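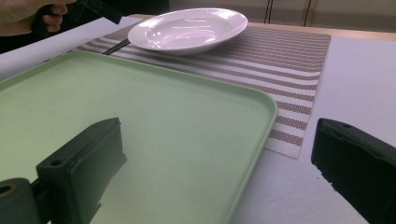 Figure 2. Pale green plastic tray with a raised rim, on a white table. A woven placemat in white and taupe-brown stripes lies beyond it.

4 min read

3.2 Table setting and meal length

Meals eaten at a shared table tend to last longer than meals eaten from a tray, but earlier work has rarely separated the tray from the room it is used in. People who eat from trays usually do so in cafeterias, where seats are needed and noise is high. In the Sedislow study we kept the room, the food and the serving time the same and changed only what the food was set on.

Households in Sedislow and Barnby were asked to eat their evening meal in one of two ways. In the tray condition, all dishes for one person were placed together on a plastic tray with a raised rim (Figure 2 shows the type). In the placemat condition, the same dishes were set directly on a woven placemat. Each household used one setting for 9 evenings, then changed to the other for the same number of evenings. The order was assigned by household, so that half began with trays.

Meal length was taken from a short diary kept by one adult. The diary asked for the time the first person began to eat and the time the last person left the table. It also asked whether anyone had taken a second helping, and whether a television was on. Meals eaten outside the home were left out, as were meals with guests.

Meals in the tray condition were shorter by around 4 minutes. The difference was larger in households with children and almost absent in households of 2 adults. It did not depend on which setting came first. Second helpings were also less common with trays. Several diary notes point to a simple cause: serving dishes were left in the kitchen when trays were in use, and people had to get up to refill a plate. In Barnby, where kitchens and eating areas were more often in the same room, the gap in second helpings was smaller.

Television use did not differ between the two settings. We had expected it to rise with trays, as reported in the Mahmoudi survey, but that survey covered people who chose to eat from trays. Our households were told which setting to use, and most went on eating at the same table in the same seats.

Two limits should be noted. Diary times were often rounded to the nearest 5 minutes, which makes small differences hard to detect in a single home. The placemats also took up more of the table than the trays did, and in smaller homes this left less room for shared dishes. A follow-up with the Drisent meal diary, which records times to the minute, would deal with the first of these. The second would need a narrower mat.

Comments (2) Shares 20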